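Nondach
Equipment for small automation
Home | Arms | Grippers | Trays and fixtures | Hire | Spare parts | Contact

Arms > Table-top > Kovby

Kovby table-top arm set

Item: KOVBY, complete set with gripper
Availability: to order, next shipment in March
Hire: possible, see under Hire before purchase
Price: on written quotation, delivery to Fandcombe and surroundings included

Page last changed: 2020-12-24

The Kovby is an electric arm for light picking and placing work at a table. Our customers use it to take small things out of compartments and put small things in: cards, packets, sachets, sample bags, small spare parts. It is meant for places which have a normal room with a normal socket and no production hall. If you look for an arm to load a machine tool or to lift boxes on a pallet, please look at our page Floor-standing, or write to us and we will tell you who can supply it.

We are often asked for the price before anything else. It is natural, but the price of the arm is only a part of what you will spend, and for some customers it was the smaller part. For this reason the page is longer than a product page usually is. Please read at least the section on budget before you request a quotation.

What is in the set

Arm with base and mounting plate
Two-finger electric gripper, with spare finger pads
Control unit with power cable
Emergency stop button on a cable
Cable between control unit and computer
Printed manual in English
Program licence for one computer

What is not in the set

Computer. A usual laptop is sufficient, but it must be one that you can leave with the arm. Customers who planned to share the office laptop have regretted it.
Table. See Table and room.
Camera. The arm works without one if your things are always in the same place. If they are not, you need a camera, a holder for it, and more time for setting up.
Trays and organisers. You can use your own.
Storage for recorded runs. If you wish to keep the recordings, plan an external drive from the first day.

Technical notes

Load: the arm carries up to 2 kg, with the gripper already included in this weight. Near the full reach please calculate with less.
Joints: the version with the wrist joint is the one we keep in our programme. The older version without it is only available as a used unit.
Power: one earthed socket for the control unit. Do not use the same extension lead for a heater or a kettle.
Noise: you can speak at normal voice beside it.
Fixing: 4 bolts through the table top, or the clamping plate (extra). The clamping plate is good for trials. For daily use we recommend the bolts.

Gripper and what it can hold

The gripper is good with things that have two sides more or less parallel. Cards standing upright in a slot are a good case, if there is enough space for the fingers on both sides. This last condition is the one most often forgotten. A box which was made to hold as many cards as possible is made for human fingers, and they can tilt and slide a card in a way the gripper cannot. When you choose the organiser, leave free space between the things, even if it looks like a waste.

Soft bags and things wrapped in crumpled plastic are more difficult. Their shape is different each time, and the film can fold between the fingers. It can be done, but you should expect that a share of the picks will fail, and you should plan who will come and correct them. We do not give a success percentage on this page. It depends on your bag, and a figure from our bench would not help you.

Cardboard organisers with partitions are cheap and we see them in many trials. They are fine for this. After some weeks the partitions become soft, especially at the top edge where the fingers touch them, and then the positions are not the same any more. Buy several of the same model at the beginning, because the shop may change the dimensions. When the task is settled, change to a plastic or wooden one and teach the positions again.

Table and room

A stable table is worth more than a better arm. When the arm stops quickly, a light table moves a little, and you see it as a bad position. Test it before you buy anything: put your hand on the edge, push sideways, and look if a full glass on the table makes waves. If it does, strengthen the table or take another one.

Please draw your table on paper, in real scale if possible, with everything on it. Customers draw the arm and the tray and forget the laptop, the drive, the controller, the power supplies and the cables. They also forget the bottle of water, and it will be there whatever rule you write. Keep one side of the table for people and one side for the arm, and let the cables leave on the side where no person walks.

If the arm is shown to visitors, or if it works in a room where people pass, you need a distance around it. The Kovby is slow in teaching mode, but in normal mode it should not be in reach of a person who does not know it. A risk assessment is your duty as the user. We can help you with the form, but we cannot sign it for you.

How to make the budget

We divide the costs in the following way, and we propose you do the same in your own paper, as it makes the discussion with your management easier.

Purchase. The arm set, the camera if needed, the computer, the table.

Installation. Our technician comes for one visit. It includes mounting, first start and a training for the persons who will use the arm. A second visit is charged separately. Most customers need it, so please put it in.

Fixtures. Trays, organisers, holders, finger pads of another form. It looks like small money. In our experience this position is always too low, as you will try more than one solution.

Working time. Somebody must teach the positions, watch the first weeks and write down the failures. We suggest to reserve 8 hours a week of one person for the first two months. If this person does it beside the normal work without reserved hours, the project will become late.

Consumables and care. The yearly care package costs 431 pounds without tax. It covers the inspection of the joints, new finger pads, updates of the program and help by telephone in office hours. It does not cover damages from a fall or from liquids.

Reserve. Keep something back. The amount is your decision, but a budget without reserve is a budget which somebody must ask to increase later.

Hire before purchase

We have Kovby sets for hire, and for a first project we honestly prefer it to a sale. You test with your own things on your own table, and if you buy afterwards, the half of the hire fee is taken off the price. The shortest period is one month. A shorter one makes no sense, the first days go away with mounting and training.

The hire set comes with the clamping plate, so you do not need to drill your table. You should have ready: the table, the computer, the socket, and a quantity of the real things to be picked. Please do not prepare nice samples. Take them from the normal stock, with the bent corners and the labels that do not stick well.

From the Mercado project

The Mercado project in Fandcombe used the Kovby for sorting printed cards and small packets into compartments. We mention it since its planning was well done and also since not everything was right at the first time. The team hired the set, used a cardboard organiser and a laptop they already had, and recorded all the runs. The drive was full much earlier than planned, and the recordings of one week were lost before a bigger one came. The organiser was changed two times. The arm itself made no trouble, apart from a loose plug at the control unit.

What they would do different, according to their report to us: order the wider organiser at once, fix the cables under the table on the first day, and give one person the right to decide. In the beginning everybody changed the positions a little, and in the afternoon the morning program did not fit.

Questions we receive often

Can the arm be moved between two tables?
Yes, but the positions must be checked each time. If you plan to move it every week, mount it with its own board and fix the tray on the same board.

Do we need a programmer?
No. You need a patient person who likes order. For the camera version some knowledge of programming is useful.

Can we use another gripper?
The flange accepts other grippers. Please ask us first about the weight and the cable. The care package stays valid for the arm, but not for the other gripper.

How long is the delivery time?
Roughly eight weeks from the written order, longer if the camera is included. Hire sets are faster when one is free.

Do you take back a used arm?
We do, after inspection, and we make you an offer for it. Keep the original box if you have the place.

Requesting a quotation

Write to us with a short text about the task, the weight and size of the biggest and the smallest thing, the drawing of the table, and the month when you wish to begin. A picture taken by telephone is enough. If your budget is already fixed, please tell us the amount. We do not use it to fill it up, it lets us say at once if the hire is the better way for you.

Related items: clamping plate for Kovby, finger pads narrow, finger pads soft, cable cover for floor, emergency stop extension
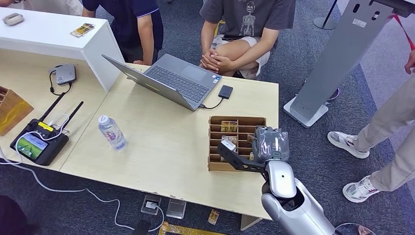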